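Looking after the new tiles at Torau House

August 13, 2026 | Newsletter desk
3 min read

The entrance hall and ground floor washroom at Torau House have been open again for a few weeks, and several residents have asked how the marble surfaces ought to be cleaned. The same finish is going into Rurlow Court in November, so the advice applies to both buildings.

Most of what people call dirt on polished marble is a film of old cleaning product. It builds up slowly, dulls the shine and holds dust. A microfibre cloth and warm water will shift most of it. Wring the cloth out well, fold it into a pad and turn it to a clean side when the first one looks grey. Work from the top down and do the corners and edges separately, with some pressure, as that is where the film collects.

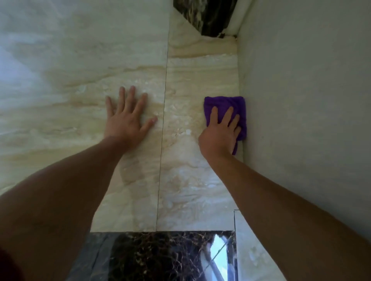 What should be used on a mark that water won't move?

A few drops of pH-neutral washing-up liquid in a bowl of warm water, wiped on, left for 30 seconds and wiped off again with a second cloth. Then dry the stone with a towel.

Please keep vinegar, lemon juice, limescale spray and bathroom cream cleaners away from all of it. Acid takes the polish off marble and leaves a dull patch which can't be wiped away. We had one of these at Innes Lodge last year after a descaler was left on a ledge overnight, and regrinding and polishing the piece cost £734. Bleach should be kept off the joints as well.

The low panels are easy to forget. They get splashed by mops, scuffed by shoes and knocked by pushchairs, and the top edge under an overhang gathers dust that can't be seen from standing height. It is worth getting down on the floor to do them once a fortnight. A folded towel under the knees helps. 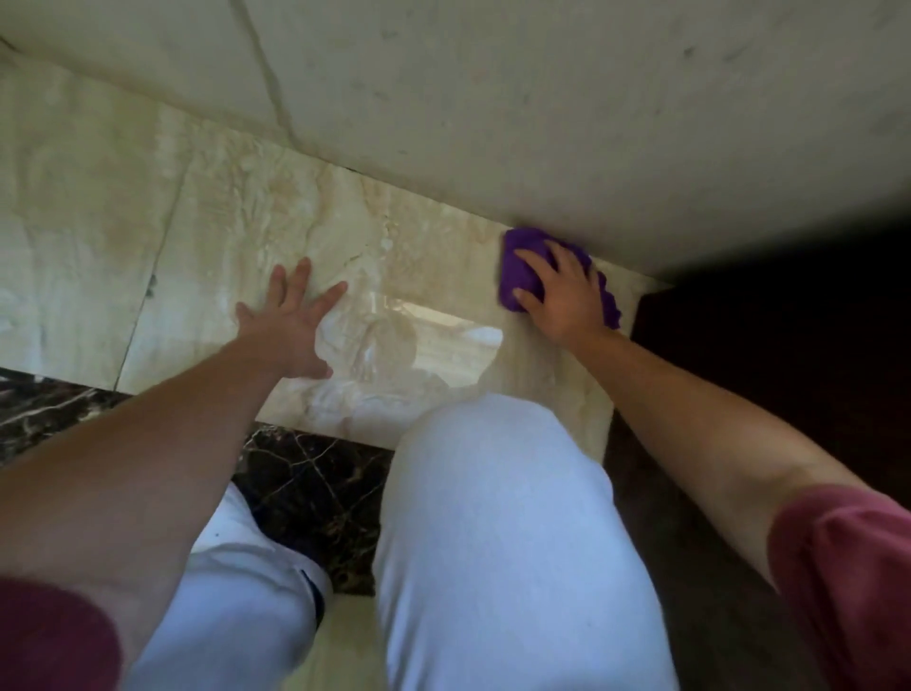 Buff in straight strokes along the panel and finish with a dry cloth. Smears show up most when the light falls across the stone, so check from the side before putting everything away. Wash cloths at 60 degrees without fabric softener, which stops them picking up dust.

Cloths are kept in the ground floor cupboard at Torau House, and used ones go in the bag on the door. We have ordered over 98 from Orura Supplies to cover both buildings through the winter. If you find a chip, a loose tile or a gap in the grout, leave it alone and report it to the office with the floor and the nearest door number.

4 comments | 11 shares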